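Hutum Gripper Project – progress report no. 4
To: Adaeze Yusuf, Nellard fund
From: Ignacio Dvorak, Skirndale workshop
May 23, 2026

Short version

We had a fault on the hand-held gripper. Fingers closing on their own after release. One pinched thumb, bruise only, no broken skin. Collection stopped the same day. We think we know the cause, fix is half done, restart depends on you agreeing to the spend in the last section. Rest of the project is behind but not badly.

Sorry this is late and sorry it is rough. Wanted it with you before the call.

What happened

Chukwuemeka was doing pick and place on the long table, small parts, the usual set. Let go of the trigger, fingers opened, he reached in to turn a part over. Left finger came back in by itself and caught his thumb against the part. He got it out by pulling the trigger and letting go again. Logged it, told Jummai, she pulled the battery and that was it for the day.

First aid book filled in. He was back at work next morning and says it's fine. I've asked him to tell us if that changes.

I should have told you by phone that evening and didn't. My fault. From now on anything that touches a person gets a call to you the same day, report to follow.

What the log says

The trigger log and the finger position log don't agree. Trigger reads fully released. Finger position drops from open to nearly shut in one go, then sits there until the next pull. So the drive closed with no command from the hand.

Jummai went back through everything recorded since the new fingers went on. 300 runs checked. 23 have the same drop in them, most of them small, a twitch and back again. We had been seeing twitches and putting them down to slack in the linkage. Wrong call. Nobody wrote them down as faults because there is no line for it on the run sheet. There is now.

None of the runs with the old fingers show it. Same trigger, same battery, same firmware.

Cause, as far as we have it

Two things together, we think.

1. The return spring is too weak for the new fingers. They are longer and heavier than the old ones and nobody resized the spring when we changed over. It holds them open on the bench. It doesn't always hold them open when the tool is pointed down and moving.

2. When the fingers sag past a certain point the controller reads that as the start of a close and helps it along. This assist was put in last September so small hands could use the tool without getting tired. Made sense then. Nobody thought about what it would do if the sag came from somewhere else. It should check the trigger first. It doesn't.

Either one alone gives you a twitch. Both gives you a thumb.

Still not certain on one point – why only the left finger moved the whole way. Oluwaseun thinks friction at the left pivot is lower since it was cleaned. I think the spring seat is worn. We'll open it up and see.

Bench work so far

All hands-off. Tool clamped or held from behind the guard, nobody reaches between the fingers for any reason, parts get moved with the long tweezers. Adeleke (they make our springs) sent two stiffer samples without charge.

Open-hold test is simple. Fingers open over bare table, nothing to grip, trigger released, hold, watch the position log for sag. Then same again pointing down, then same again while moving.

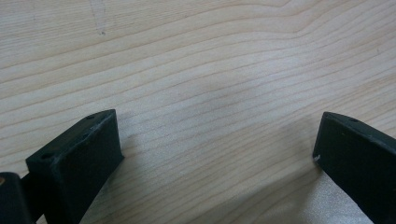 Results to date

Old spring, held still: no sag.
Old spring, moving: sags, full close twice. Reproduced the fault, which was the main aim.
Adeleke sample A, moving: small sag, no close.
Adeleke sample B, moving: no sag we can measure. Trigger is noticably heavier. Chukwuemeka says he could do a morning with it, not a full day.

Sample A plus the firmware change is the way we want to go. Sample B is the fallback.

Firmware change is written, not released. Assist only runs if the trigger is past the first quarter of its travel. If position moves without trigger, drive cuts and the buzzer goes. Oluwaseun is testing the cut now. It works but it's slower than I'd like, want that sorted before anyone puts a hand near it.

Where this leaves the numbers

Target for this period was 1,000 usable runs. We won't make it. The 23 bad ones are out of the set and marked so they don't drift back in. I would sooner hand you a short set than one with closes in it that no person asked for – a model trained on that would learn the fault.

Milestone 3 slips. Milestone 4 I think we can hold, if the restart goes through.

Before we restart

– sample A spring fitted to all tools, not just the one that failed
– left pivot and spring seat opened and checked
– firmware out, cut tested with a dummy finger in the gap
– 75 moving holds in a row with no sag past the limit, any failure and we start the count over
– new rule on the wall and read out: fingers don't go in the gap with the battery in
– run sheet reprinted with a line for unexpected movement

Jummai signs off the list. Not me, I'm the one chasing the schedule.

What we need from you

OK to move money from the travel line to parts, for a full set of sample A springs plus spares. Adeleke's quote is attached. No extra funding asked for.

OK on the new date for milestone 3, see revised plan, second tab. First tab is the old one, ignore it.

And a yes or no on whether Nellard wants its own person to look at the tool before restart. Happy either way, but we'd need to know this week so Jummai can keep the bench as it is.

Chukwuemeka's own account is in the appendix, unedited. Call me with questions, I'm slow on email while the tools are apart.

Ignacio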